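Category: Home & Kitchen > Tables > Questions

Vestik Table FAQ

What is the top made of?
Wood, in a light tone, with rounded corners. The finish is a matte oil.

How much weight can it hold?
70 kg, spread across the top.

Can I keep a toaster oven on it?
Yes. Leave 11 cm free behind the oven and put a heat mat under it if you bake for a long time. Keep flowers, real or artificial, away from the door and sides while the oven is on.

Can I use the same table for a laptop?
Yes. Most people clear one thing before setting down the other. Lift the laptop when you move it – small feet can drag grit across the oil.

How do I clean it?
Damp cloth, then a dry one. No scouring pads. Re-oil every June, or sooner if water stops beading.

Do you sell spare legs?
Yes, part number 237. Write to Etelka Csizmadia at the Premevholm shop with your order number.

Can I return it after assembly?
Within 30 days, if it is unmarked. Pickup is free on orders over $300.

How does it look with things on it?
Two views of the table in use:

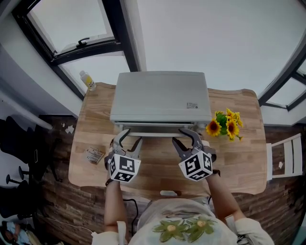
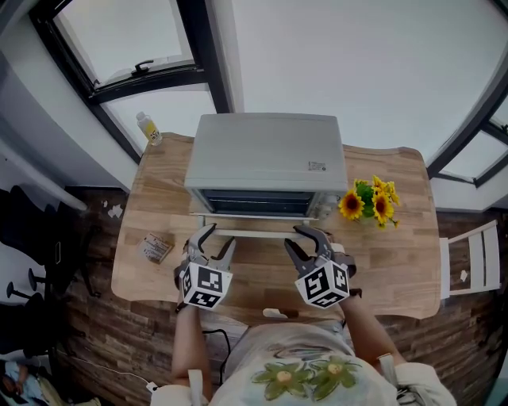

Light wooden table with a laptop (first) and a toaster oven (second).

We use cookies to remember your cart. Accept | Settings

© Vestik – Contact us – Back to top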